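Simulated demonstration gathering

From Clallix, the open reference on machine learning practice

Simulated demonstration gathering is the practice of collecting examples for a robot learning system inside a computer-rendered world, with no physical robot involved. A modelled arm is placed in a modelled room and made to carry out a task many times over. Each attempt is recorded, usually as a set of rendered views together with the joint positions of the arm and the state of the gripper. The recordings are then used to train a policy, which is a program that takes in what the cameras show and gives out the next movement.

The method is widely used and often praised for being cheap. How far the savings survive contact with a real kitchen or warehouse is disputed, and much of the published support comes from groups that tested their policies in the same simulator in which the examples were made.

Terms

A single recorded attempt is called an episode or a demonstration. The two words are used as if they meant the same thing, although some writers keep "demonstration" for attempts steered by a person. A scene is the arrangement of furniture and objects at the start of an episode. Distractors are objects that play no part in the task. "Domain randomisation" covers any deliberate change in lighting, surface, position or camera between episodes, and the term is stretched so far in places that it says very little.

Sources of examples

Episodes come from three main sources. In the first, a person steers the simulated arm with a handheld controller, a second arm or a keyboard. In the second, a planner that has full knowledge of where every object stands works out a path and the arm follows it. In the third, a small number of steered episodes are cut into pieces and rearranged to fit new layouts.

Planned episodes are the cheapest and the most suspect. The planner knows the exact position of a bowl to a fraction of a millimetre, and so it never searches, hesitates or corrects itself. A policy trained on such material has seen no recovery from a poor approach. Steered episodes contain plenty of hesitation, but they also carry the habits of whoever held the controller. The Turkmont collection, steered by 14 operators, was criticised on these grounds after a reader found that a simple classifier could tell the operators apart from wrist movement alone.

Scenes and objects

Most household collections draw on a limited stock of modelled objects: bowls, plates, boxes, tools, fruit and a few toys. A task such as grasping a bowl by its rim is set on a table with several distractors, and the room around it is furnished so that the background is not blank. Changing the camera position between recordings is common practice, and changing the objects within reach is slightly less so.
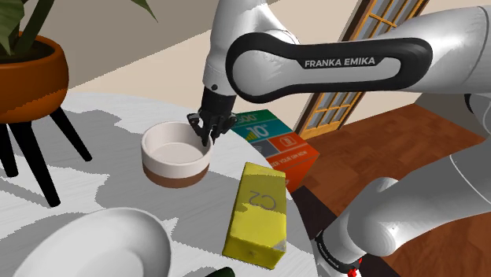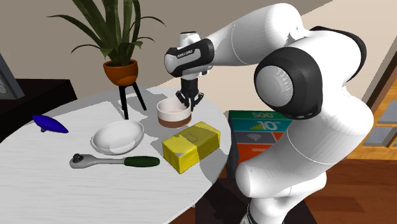
Two rendered views of a bowl-grasping task, with the gripper at the rim of a two-tone bowl and other household objects on the round table.

The value of this sort of variety is often overstated. A catalogue may advertise thousands of scenes when the same few tables, the same plant and the same bowl turn up in nearly all of them. The Yule benchmark lists 165 scenes, but these are built from 17 room models, and the remaining differences are in object placement and light. Its authors describe this openly in their notes. Later papers that cite the larger figure generally leave the smaller one out.

Object models also tend to be cleaner in their behaviour than the things they stand for. A rendered cardboard box may look creased and still be perfectly rigid to the physics engine. Bowls are given one value for friction over the whole surface. Soft packaging is usually treated as a solid block. None of this can be seen in the pictures, and a reader judging a collection by its pictures alone is likely to think better of it than it deserves.

Checking and filtering

Episodes are normally kept or thrown away by an automatic test. For a lifting task the test may be that the object is above a set height at the end. Such tests are quick, but they pass attempts that a person would reject, such as a bowl wedged against the palm of the gripper or carried up by a fault in the contact model. The Botby toolkit adds a second test that holds the arm still for 30 simulation steps and checks for slipping. It catches some of the bad cases. It also throws out good ones in which the object settles slightly in the fingers.

Hand checking is rare in large collections, and where it is claimed the share of episodes looked at is seldom given. Failed attempts are usually deleted. Several writers have argued that they should be kept and labelled, as they hold the very information that planned episodes lack, but few collections do so.

Transfer to real robots

The central claim made for the method is that a policy trained on rendered examples will work on a real arm. Reported results vary a great deal. Tasks with large, rigid objects and forgiving grasps fare best. Tasks that depend on touch, on thin edges or on shiny surfaces fare worst, and a glossy bowl held by its rim brings two of these together.

Comparison between reports is hard. Some groups add a small number of real episodes before testing and still describe the outcome as simulated training. Others choose the test objects after seeing which ones the policy handles. The number of real trials is often low enough that a few lucky grasps would change the ranking of methods. Papers seldom say how many policies were trained before the one reported was picked.

Criticism

Beyond the question of transfer, critics point to cost. Rendering is cheap per episode, but building accurate objects, tuning contact settings and repairing broken scenes take skilled time that is left out of most published comparisons. Supporters reply that this work is done once and shared. In practice, shared scenes are often changed by each group that takes them up, and the changes are not always passed back.

Upkeep is a further complaint. Episodes recorded under one version of a physics engine may not replay correctly under the next, and older collections are sometimes left online with no warning of this.

See also

Domain randomisation
Imitation learning
Physics engine
Teleoperation
Turkmont collection
Yule benchmark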